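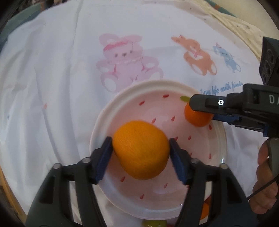 Plato con motivo de fresa y cítrico grande. Ticket 467.

Última actualización: septiembre de 2021

Asunto: cerco pegajoso en el plato de fresa
Pedido: 1129
Estado: abierto otra vez

Primera entrada
El plato lleva 35 días en casa. La ficha de la tienda Woster dice que el esmalte es «indiferente al ácido y a los aceites de la fruta». Yo pongo fruta, sobre todo naranjas y mandarinas, y al levantarla queda un cerco mate en el fondo rosa que se nota con el dedo. No se ve bien de frente, hay que ladear el plato hacia la ventana. Lo lavo, desaparece, vuelvo a poner la fruta y a los tres o cuatro días está otra vez. Pregunto si es el esmalte o si es otra cosa, y pregunto también en qué se basa esa frase de la ficha.

Respuesta del servicio de atención
Nos indican que es «un efecto normal de la fruta madura» y que se lave con agua templada y jabón neutro. Se cierra el ticket.

Reapertura
No lo doy por resuelto. Ya había dicho que lo lavaba. Además, la fruta no estaba madura en exceso, estaba dura. Si el efecto es normal debería pasar también en mi otro plato, uno blanco liso de Wiegand que tiene más años que paciencia le queda, y en ese no lo he visto. Reconozco que en ese tampoco había mirado nunca.

Prueba 1, lavado
Agua templada, jabón neutro, esponja blanda, secado con paño. El fondo queda liso en todas partes, también encima de las pepitas rojas, que no han perdido color. Hasta aquí, bien. Eso me hace dudar de mi propia queja: un esmalte dañado no se arregla con jabón.

Prueba 2, solo la pieza grande
Un solo cítrico, de los de piel amarilla anaranjada y con hoyuelos, apoyado en el centro. Cuatro días sin tocarlo. Cerco: sí, flojo, del tamaño de la base de la fruta.

Prueba 3, la misma pieza, lavada antes
Lavé la fruta con agua caliente y la froté con un paño. Otros cuatro días. Cerco: no. Pasé el dedo dos veces porque no me lo creía.

El servicio propone que sea la cera de la piel, la que ponen a la fruta para que brille. Puede ser. También puede ser que al frotarla quitara aceite de la piel o simple suciedad, y una sola repetición no me convence de nada. Que lo llamen cera si quieren, pero entonces que lo pongan en la ficha.

Prueba 4, surtido
Repetí con más fruta y con el mantel blanco estampado debajo, porque me dijeron que «quizá venga del textil». Me parece una explicación traída por los pelos: el mantel toca el plato por abajo y el cerco sale por arriba. Lo hice igual, para que no me lo vuelvan a preguntar. Parte de los cítricos fue al plato y parte directamente al mantel, con unas uvas oscuras y una fruta verde tipo lima al lado. Si la culpa es de la piel, el mantel tendría que coger algo también.
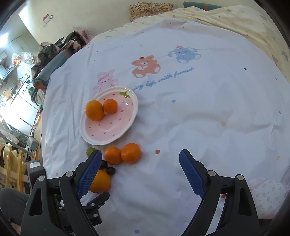 Edeltraud Oltmanns: con la cera de los cítricos me pasó lo mismo en una fuente de cristal, así que el esmalte yo lo descartaría. De las uvas me fiaría menos, si una se abre mancha el mantel y ya no sabes qué estás midiendo. Y no laves toda la fruta de golpe, que húmeda se estropea antes. Lava la que te vayas a comer y debajo del resto pon una servilleta.

Contestación
Lo de las uvas es razonable y las quito de la próxima. Lo de la servilleta, no. Compré un plato con dibujo de fresa para ver el dibujo, y si hay que taparlo me sobra con el de Wiegand. En cuanto al cristal, no es esmalte y no demuestra que el esmalte no tenga nada que ver, aunque admito que apunta en esa dirección.

Resultado de la prueba 4
Cerco bajo la fruta sin lavar del plato. En el mantel no distingo nada, pero sobre tela tampoco sé si lo distinguiría. Lo anoto como no concluyente.

Prueba 5, pendiente
Las mismas piezas, sin lavar, en el plato de Wiegand. Es la que tendría que haber hecho al principio. Si sale cerco, retiro la reclamación sobre el esmalte y dejo solo la del texto de la ficha. Si no sale, pido el cambio por otra unidad de la referencia 714 y que alguien me explique la diferencia.

Nota del servicio
Ofrecen un vale para la tienda de Arnport. No lo he aceptado. No he pedido dinero, he pedido que la ficha diga que los cítricos encerados dejan residuo y cómo se quita, que son dos líneas.

Mientras tanto
Lavado a mano cada vez que se vacía el plato. Estropajo duro no, vinagre tampoco; esto último lo sugirió el servicio y luego lo retiró en el mensaje siguiente sin decir por qué. La prueba 5 acaba en octubre y la apunto en este mismo ticket, que pido que no se cierre solo.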